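Pre-Season Ground and Equipment Safety Check
Skero Ladies Field Hockey Club – main pitch, small pitch and clubhouse
Checked by Gemma Hollis with Flora Rennie, 7 March 2019

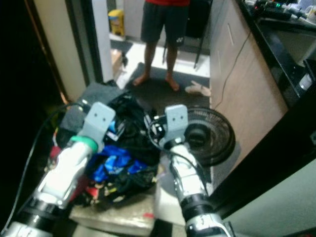 Thank you to everyone who wrote in after last season's check with things we had missed. I have added most of them, so the list is longer than it used to be, and I hope you will bear with me. Items are marked OK, FIX (to be done before the first home game) or WATCH (fine for now, look again in June).

MAIN PITCH

1. Playing surface free of holes, lifted seams and stones – FIX
The seam by the far 25 has lifted again, in the same spot we glued last fall. Flora could get two fingers under it. Please keep the under-12s off that end until it has been stuck down properly, even for warm-ups.

2. Surface drains evenly – WATCH
We ran the sprinklers for a full cycle and the corner nearest the parking lot held a puddle. It was gone by the time we had finished our coffee, so I am not too worried, but I would like someone to look after a real downpour.

3. Run-off areas clear on all sides – OK
The bench that used to sit too close to the sideline has been moved back, and what a difference it makes!

4. Perimeter fence and gates – FIX
One loose wire at knee height behind the north goal. I bent it back with my car key, which is hardly a repair. The gate latch is stiff but it closes.

GOALS

5. Frames upright, welds sound, no sharp edges – OK
Both of the Arkov goals are in lovely shape for their age.

6. Backboards secure – FIX
South goal, left side board, bottom bolt missing. Catherine Urquhart thinks she has a matching one in her garage.

7. Nets attached all the way around – WATCH
Plenty of wear low down in the north net. It will see us through spring. The quote for a new pair came in at $391, and I have passed that on to Heather MacRitchie.

8. Wheels and anchors on the portable goals – OK
Please, please put the anchors back in after you move them. We found one goal standing free on the small pitch, and a child could have pulled it over.

GOALKEEPING AND PLAYER EQUIPMENT

9. Helmets: shell, cage and chin strap – FIX
One junior helmet has a crack starting at the ear. I have taken it away and it should not come back, however short we are on a match day.

10. Leg guards and kickers – OK
The Atex set has new straps, and they hold well. The older set is a bit tired but still safe for practice.

11. Face masks for penalty corners – WATCH
Enough for one team. If two teams are drilling corners at the same time, one of them will have to wait, I'm afraid.

12. Club sticks free of splinters and rough edges – FIX
Three set aside for taping, one thrown out. Parents, do run a hand down your own child's stick as well.

13. Balls – OK
We have 139 usable balls after sorting. The chipped ones are in the bin by the shed and are for nobody's use.

CLUBHOUSE

14. First aid box stocked and in date – FIX
Cold packs are low and the eye wash has expired. Ishbel Carnegie is ordering both.

15. Defibrillator – OK
Green light showing, pads in date. It lives to the left of the kitchen door now, so do go and find it once before you need it.

16. Emergency exits open freely – OK
Both doors tried from the inside. The back one needs a good shove – I put my hip to it – so a drop of oil would be kind.

17. Room limit sign posted – WATCH
The sign says 40 people upstairs and it has faded badly. We went well past that at the awards supper, and I include myself in the scolding.

18. Floodlight switch and timer – WATCH
Timer runs fast by a few minutes each night. The electrician from Setiawan looked at it last year and said a new one would be about $570 fitted. Two of the lamps on the east side also take a long while to come up, so please turn them on well before evening practice.

Items marked FIX will be looked at again by Flora and me before the first home game. If you come across something in the meantime, write it in the blue notebook in the kitchen, with your name so we can ask you where exactly you saw it.

Gemma Hollis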